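August, morning entry
Jallanness stock room, display shelving

The shelving unit was reviewed against the layout sheet issued by Goodwin. Bottles and jars remain assigned to the top shelf and snack tubes to the middle shelf. The lower shelf is held in reserve until the Nalulus delivery has been received and entered in the stock record under line 715.

Shelf edges were wiped before the review. The top shelf was left at its present height, which gives adequate clearance for the tall bottles. Any change to the height is to be entered here first, with the old and new positions.
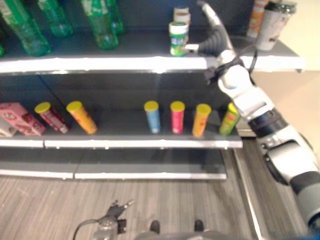
Shelving unit, top and middle shelves in use, lower shelf clear.

Observations. One of the green bottles at the left of the top shelf is leaning and should be set upright. The pink box on the middle shelf lies at an angle; it is to be squared to the front edge, together with the white box behind it. The snack tubes, with yellow lids, are to stay in a single row.

Outstanding. The layout sheet does not state a position for the cup-shaped container with the black lid. It will stay at the right end of the top shelf pending a reply from Goodwin. Shelf labels have been requested from Jonach, 2 sets. Colleagues are asked not to use handwritten labels in the meantime.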